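13th January – sim bench, Brovthorpe branch

Back on the Turcotte planner after the December break, and the first thing I did was break it again. Pulled the new collision margins from Inov, rebuilt, launched the kitchen island room, and both arms refused to leave home. Took me most of the morning to find that the margin is read in metres now and my config still had it in millimetres. So as far as the planner was concerned, every mug had a force field the size of a house. Fixed, committed, moving on.

Ran the clutter set with 333 seeds before lunch. 121 of them timed out in the bimanual stage, nearly all with one arm reaching low across the counter while the other is up. The single-arm runs are fine, so I don't think it's the sampler. My money is on the way we lock the left arm's goal while the right one is still replanning. (I said this before the break too, and then wandered off to colour the debug markers. Oh well!)

Tried three things after lunch:
- bumped the iteration cap to 1,000 – slower, same failures
- dropped the lock and let both goals float – better, but the left wrist does a silly little wiggle

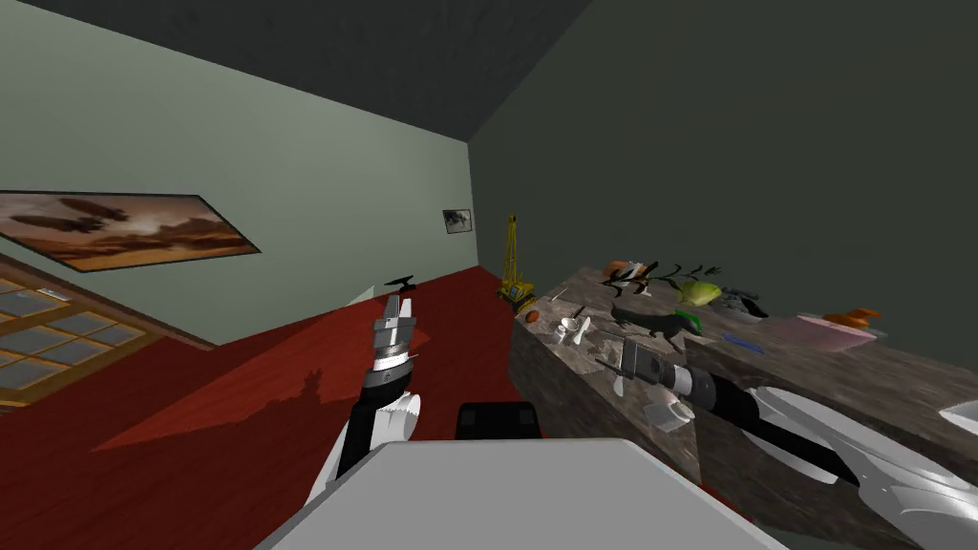 - kept the lock but let it expire when the other arm replans – looks promising, only had time for a handful of seeds

The third one is on my branch if anyone wants a go. Logging is a mess, sorry, it dumps everything into the Ditonano folder whatever path you give it. Don't merge it yet.

Still to do: full seed set overnight with the expiring lock, and a unit check on that margin at load time so it yells at me next time.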